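Home Office & Workshop Tips | Smart Helpers
Mon 21 October
By the Workshop Tips desk

We use cookies to remember your preferences and count visits. Accept all | Manage settings

Tips for trying out a robot arm service on your home server rack

A few of you wrote in over the summer asking if the Prurard bench arm plan is worth the money for people who keep a rack in the workshop. I signed up in July, so I've had a good stretch with it now, and I've picked up some habits I wish I'd had in week one.

Quick rundown first. Prurard rents you an arm, a gripper and a piece of software called Nidia, where you rehearse everything on a simulated bench before the real arm gets to move. It's $185 a month with a 14-day trial. You can also buy the whole kit outright for $1,647, or $1,082 if you skip the gripper and bring your own (I wouldn't, the mounting plate is fussy). Flanora has a similar plan, and I tried theirs too, but their practice software only gives you a bare table and I got bored with it fast.

Measure before you unbox. The arm needs more elbow room than you'd think — mine whacked a shelf of paint cans on the first evening. Clear the space over the bench as well as the bench itself.

Wipe down the bench and let it dry all the way. The feet are rubber and they creep on a dusty top. I use dish soap and warm water, then a dry microfiber cloth.

Label your cables at both ends. Masking tape and a laundry marker are fine. Do this even if you send the kit back, you'll thank yourself at Christmas when you're back there hunting for the one that goes to the printer.

Shut down anything you care about before the first live run. I practiced on an old Olvera power unit with nothing plugged into it, and I'm so glad I did, because my first few presses landed on the wrong button!

Start with one button. I know, you want it swapping drives by Saturday. But a single press teaches you most of what you need: how to come in straight, how slow is slow enough, where the wrist wants to twist on you. Save each version under a new name, too. Nidia will happily overwrite your good one without asking, which is my biggest gripe with the whole thing.

Put your clutter into the practice bench. The software lets you drop in plain blocks for whatever lives on your table, and it's worth the ten minutes. I skipped it at first and every path I made went right through the spot where my toolbox sits. Once I had a big gray block on the right side of the table, with the arm reaching over from behind it, my paths came out much closer to something I could use. Then I worked on the approach to the little red and blue buttons at the end of the unit, over and over, with a cup of coffee.
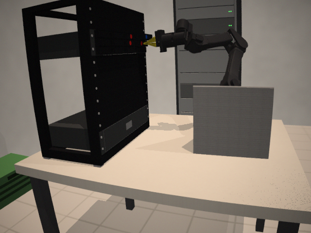 Small buttons packed close together are where you'll spend your time. Zoom way in, turn the view and check the fingertips from the side as well as the front. From one angle everything looks lined up, and then you spin it around and you're a thumb's width off.

Support has been decent. I got an answer the next morning both times I wrote, and the second one even came with a sample file. The manual is another story — print the pages on gripper setup and skip the rest.

Would I keep paying? For another couple of months, yes, mostly for the practice software. If you only have one small rack and you can reach it from your chair, do the free trial, have your fun and send it back. Keep the foam inserts from the box, by the way. They charge you for missing ones.

Filed under: Workshop, Gadgets on Trial, Cable Tidying

Get our weekly tips by email. Unsubscribe whenever you like.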